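Zundstead Players Take Their Summer Comedy Outdoors to Grasalbridge Meadow

GRASALBRIDGE, June 14, 2018 – The Zundstead Players are delighted to announce that their summer production, a brand-new comedy called The Miller's Second Wedding, will be performed in the open air at Grasalbridge Meadow, with free admission for everyone who cares to come along and bring a blanket.

The play follows the Dudard family, who have run the same mill for as long as anyone can remember, through one very long wedding day on which the groom, the cake and the band all end up in the wrong village. It was written especially for the meadow and makes good use of the old stone wall and the footbridge – actors will come and go over both, sometimes at a run.
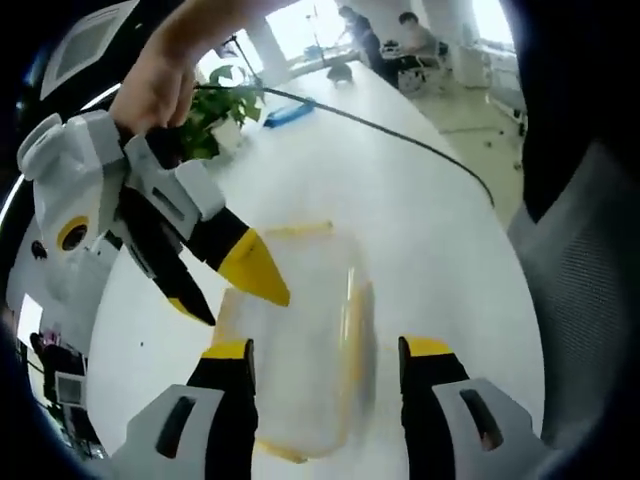
Rehearsals began in April with a cast of 26, several of them stepping onto a stage for the first time, and the company has spent many happy evenings learning how to be heard over the wind, the birds and the occasional passing tractor. Live fiddle and accordion music will be played before the show and again during the intermission.

The performance runs a little under 2 hours. There is room for 200 people on the grass, and a row of chairs near the front will be kept for anyone who finds the ground a bit too low these days. Picnics are warmly encouraged, and so are sweaters, as the meadow cools off quickly once the sun slips behind the trees.

The production is supported by the Yap Fund for Community Theater. Show times and parking directions are posted at the Grasalbridge library and at the Zundstead Players' box office.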